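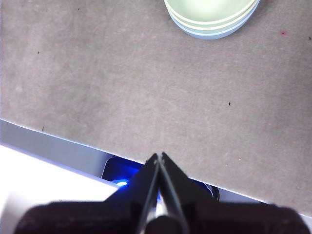 Stop tuning the policy. Look at the timestamps first.

I have said this at every job I've had and I'll say it again here because I spent most of January not following my own advice. We were stacking and unstacking bowls. Nested ones, which are nasty, because the rims sit so close together that a few millimeters of error gets you two bowls or none. Success rate was bad. Everyone had a theory. Mine was the depth estimate, Hussam Khoury's was the grasp planner, and Chak-lun Lau wanted more demos, he always wants more demos.

So we got more demos. 1173 episodes by the end of it. Retrained. Got worse.

The problem was the clock. Wrist camera images were being stamped when they arrived at the logging process, joint states were being stamped at the driver. Two different moments, both called "timestamp" in the schema, both in the same units, both looking completely fine in a plot unless you lined up the right pair of lines. Under light load the gap was small. Under heavy load (say, when someone kicks off a big file copy on the same box) it stretched, and the arm was somewhere else by the time the picture it was supposedly looking at got its label. We were teaching the thing to close its fingers on a rim it had already passed.

Ifigeneia Lazaridis found it. She wasn't even looking at grasping, she was writing a replay viewer and got annoyed that the fingers seemed to close late in every clip. Late by the same amount in clips from the same afternoon, and by a different amount in others. She filed it as a bug in her own viewer. It sat there for 9 days with the title "playback laggy??"

My opinion, and this is the whole essay really: robotics software has its effort pointed at the wrong layer. We argue over model architectures and planners at length, with slides. The logging code gets written in an afternoon by whoever is free, and then it's load-bearing for years. Ours was started by somebody who had left before I joined. No tests. One comment, which said "fix this".

I know the objection. Data at scale washes this out, a big enough model learns the latency along with everything else. Roxana Stoica made this case to me over lunch and made it well. If the delay is constant then sure, fine, the network will absorb it, people have shipped worse. But ours moved. It moved with disk load, and what the model absorbed was an average of several wrong answers. You don't fix that with another 3000 episodes, you just get a more confident average.

The other objection is that this is boring and boring things get solved by frameworks. Partly true. We run Clirska for message passing and Eserance for the dataset side, and both of them will carry a capture time all the way through if you fill the field in. We hadn't. The field was optional! The default was receive time. I don't blame the tools much, but I do think an optional capture time is a bad design, and I'd rather have the writer crash on a missing value then quietly guess one. Let it be loud at 10 in the morning when people are around.

Things I would now do before any training run, in no special order. Wave the gripper in front of something with a hard edge and check that the edge moves in the image when the encoders say it moved. Plot the difference between capture and receive, per episode, and actually open the plot. Load the machine on purpose while recording and do it again. Throw out epsiodes over a threshold, even when it hurts, even when somebody stood there all afternoon collecting them. Put the threshold in version control.

None of this takes a week. The edge check is maybe twenty lines. Evanthia Gkikas turned ours into a gate that runs on every upload, and it rejected a surprising chunk of the old set, including the episodes we'd been using for eval. So the numbers in our last two internal reports are junk too. That was a fun email to write.

And no, I'm not claiming the stack was perfect otherwise. Hussam was partly right, the planner does pick silly approach angles near the edge of the table, and we still have to deal with it. Depth on smooth pale surfaces is still poor. But we couldn't see either of those problems properly while the data was lying to us. Every ablation came back mush. You change one thing, number goes up two points, change it back, it goes up again.

Retraining on the cleaned set now. Fewer episodes than before, by a lot. Chak-lun is not happy about it.

If you've got a manipulation setup and you don't know off the top of your head where your image timestamps are taken, go check. Driver or logger. It's one grep.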